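Week 5: Household waste streams and the kerbside system

These notes go with the second half of the lecture. Read them before the tutorial, along with chapter 3 of the course reader. Contamination is covered again in week 7, so it gets only a short section.

1. What counts as municipal solid waste

Municipal solid waste (MSW) is the material collected by or for a local council. It includes household bins, hard rubbish, street litter bins and park waste. It does not include construction and demolition waste or most commercial waste, even when the same truck contractor handles both. Students regularly mix up MSW and "total waste generated" in assignments. Check which one your source is reporting before you compare any two figures.

The household portion is usually split into four streams:

- general waste (residual, to landfill or energy recovery)
- commingled recycling
- garden and food organics
- separate glass, where the council offers it

Lid colours are being standardised but older bins stay in service for years. In the Lorley case study, the council changed the lids only when a bin was replaced, so two neighbours could have different colours for the same stream.

2. Before the kerb

Most sorting decisions are made indoors. The kitchen gets the attention in council education programs because that is where food scraps and packaging turn up together. Bathrooms, bedrooms and home offices are often left out. A household may sort well in the kitchen and send everything from the other rooms to general waste, including cardboard rolls, shampoo bottles and paper.

Three factors come up in the literature on indoor sorting: distance to the correct bin, bin capacity, and whether the bin is lined.
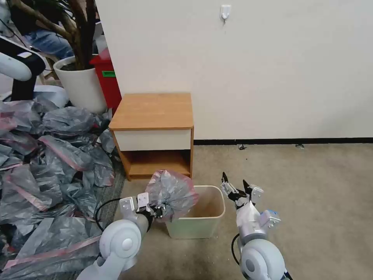
Liners matter for the downstream stages more than their weight suggests. Recyclables tied up in a plastic bag are generally treated as residual at the sorting facility, as staff on the pre-sort line have no time to open bags safely. Soft plastic also wraps around the shafts of disc screens, and the line has to be shut down while it is cut away. For organics the rule depends on the processor. Some accept certified compostable liners, some accept none.

In the Urkine trial, 52 households were given an unlined caddy for recycling and asked to tip it straight into the kerbside bin. The trial ran for 18 weeks. Bagged recycling fell in the first month and crept back up later. The authors put this down to smell and to rinsing fatigue. Note the small sample and the lack of a control group. Both are fair points to raise in the short-answer task.

3. Collection frequency

Moving general waste from weekly to fortnightly is the most common lever a council has for diverting organics. It costs little and can be unpopular. Objections tend to come from households with nappies, medical waste or small bins, and most councils offer a larger bin on application.

The Janjua model (handout B) treats bin volume and frequency as one variable, litres per household per week. This is convenient for modelling but hides the smell problem, which depends on days between pick-ups and on temperature.

4. Contamination

Contamination is measured by weight at audit. A light item such as film plastic can cause a lot of trouble while barely registering in the percentage. Keep this in mind when reading the Sista audit tables.

For the tutorial

Bring your own council's collection calendar and its list of accepted items. Find one item where the list is unclear and be ready to explain how you would reword it.

Last updated: 10 March 2026

Comments (3)

Is handout B the same version as last year's? The one I downloaded has no page for litres per household.

My council takes the compostable liners but only the ones they hand out. Worth adding to section 2 maybe.

Link to the Sista tables is working again, thanks.

Related items

Week 4: Landfill levies and gate fees
Week 6: Inside a materials recovery facility
Week 7: Contamination and audit methods
Handout B: The Janjua model
Short-answer task and marking guide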